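Grelteswood Technical Institute
Robot Cell Integration — Course Notes
Unit 6: Faults in two-arm assembly

These notes go with the Wednesday lab. Read them before you open the Urkell simulation, and bring your fault log from Unit 5.

6.1 The fault

The task is a short assembly job shared by two arms on one table. Each arm plans its own path. A small program called Pan sits above both and decides which arm may enter the shared space.

In the run we will study, both arms were given the shared space at once. The left arm was closing on a part while the right arm swung in over the same area. The collision check stopped the run with a gap of 4 mm between the two grippers. No contact was logged, but on a real cell this would be treated as a near miss and written up as one.

6.2 What the log shows

Pan grants the space by passing a token. An arm must hold the token to enter and must give it back when it leaves. The token also has a time limit, so that a stalled arm does not hold up the cell forever.

The left arm took nearly 70 seconds to finish its grasp. It missed the first pick and tried again. The time limit ran out during the second try, and Pan marked the token as free. The right arm asked for it at step 109 and got it in the same step. The left arm was never told that its token had lapsed. It kept moving.

Note the order of events. The missed pick is the first thing people see in the log and most lab groups put it down as the cause. It is a contributing event. A missed pick is normal and the cell has to cope with it. The cause is that Pan treated a lapsed timer as proof that the space was clear.

6.3 Faults of this type

A timer tells you how long something has taken. It says nothing about where the arm is. Any rule that frees a shared space should depend on a measured position, read from the joint encoders or from a separate sensor. The timer can still be used, but its only safe result is a stop and a call for the operator.

The same fault turns up in conveyor gates, in lift doors and in the Clikard feeder from Unit 4, where the gate reopened on a delay whether or not the tray had moved on.

6.4 Changes to make

Work on your own copy of the Pan script.

Replace the timed release with a position check. The arm must be outside the shared space before the token is freed.
Add a hold state. If the timer runs out, both arms stop where they are.
Keep the gripper closed during a hold. A dropped part is a second hazard, and it makes the restart harder.
Log every grant, refusal and release with the step number.

Do not fix the fault by making the time limit longer. It will pass the test run and fail on a slower grasp.

6.5 Limits of the simulation

Urkell stops an arm in one step. A real arm coasts — how far depends on its speed, its load and the state of the brakes. Set the edge of the shared space with that distance added on. Cable drag and a slipping part are not modelled at all, so a clean run in Urkell is not a safety case and must not be described as one in your report.

6.6 To hand in

Your edited script, the log from 2 full runs, and one page on the cause of the fault. Force a missed pick in at least one of the runs. State the gap you chose between the arms and how you arrived at it.
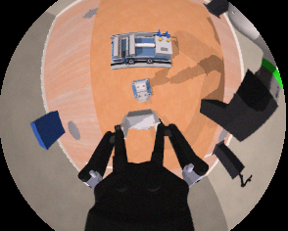
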